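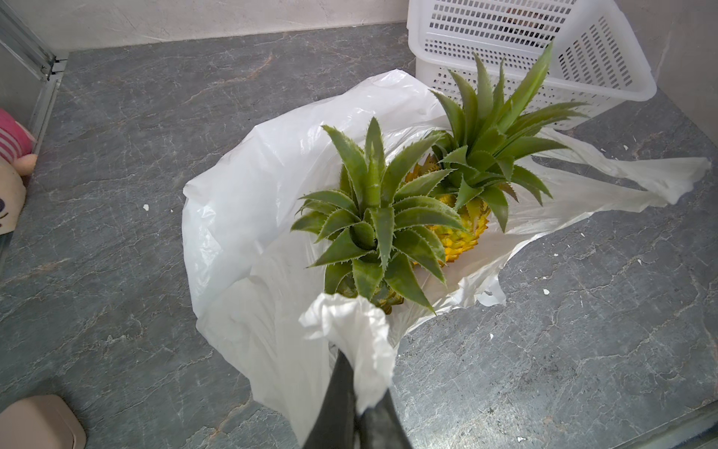 17 Aug 2019
Household tasks notebook, produce handling
Entered by M. Le Goff; read and amended by H. Org

The purpose of this entry is to record where the group stands on the bag tasks, ahead of the written report to Parkow. The question put to us in January was whether an arm with a two-finger gripper can take over the handling of shopping in an ordinary home. The present answer is that it can do parts of the work, under supervision, and that plastic bags remain the weakest part.

Pineapples in an open carrier bag were added to the task list at the request of Heino Org. The earlier list, inherited from the Skunanska project, consisted mostly of boxes, cans and jars. Those items hold their shape when gripped and give the planner a clear outline. A thin bag does neither. Its outline changes with every contact, and the film is translucent enough that the depth estimate often settles on the floor or on the fruit behind it. The marble-patterned tile makes matters worse, as the lighter veining is at times read as the edge of the film.

The crown of the fruit is a separate difficulty. Seen from above, the leaves can hide nearly the whole body, and the grasp planner then proposes a grip on the leaves. This should be ruled out by the software and at present is not. Where the fruit leans and more of the skin is exposed, the proposals improve considerably. Le Goff has asked that poses be logged separately for upright and leaning fruit so that the two are no longer averaged together.

Grip on the bag itself. The working method is to pinch a bunched section of film between the fingers. A single layer slides out too easily; a gathered fold gives the fingers something to close on. The handle loops were expected to be the better target, and for a person they plainly are. For the arm, a loop lying flat on tile offers very little height, and the fingertips tend to push it along the floor. Both methods are to be kept in the comparison until the report is closed.

Results to date, bag tasks only. Of 96 attempts, 11 ended with the bag moved to the marked position and the fruit still inside it. An attempt counts as failed if an operator touches either the arm or the bag. Org considers this rule too strict for a household setting, where a person would normally be nearby and willing to help. Le Goff prefers to keep it. The matter was discussed and the rule stands for this report, with Org's objection noted here at his request.

Software. The Kivi release in use is build 2038. The wrist view is adequate at close range, but once the finger is on the film it covers the very spot we most need to see. Ivow has offered a revised fingertip with a narrower profile. No date has been given, and the report should not depend on it.

On the wider question, the group's view is cautious. Lifting a firm object from a clear surface may fairly be called a solved chore for our purposes. Unpacking shopping is not. It requires opening, holding back and reaching past soft material, and each of these is still being treated as a separate task with its own settings. A person does all of them at once and without attention.

To do:
Exclude leaf grips in the planner (Le Goff).
Repeat the handle loop attempts with the wrist tilted further forward (Org).
Sweep the tile before each run; small white flecks appear in the depth data as false contacts.
Confirm with Parkow whether assisted attempts may be listed in an appendix – Org to write.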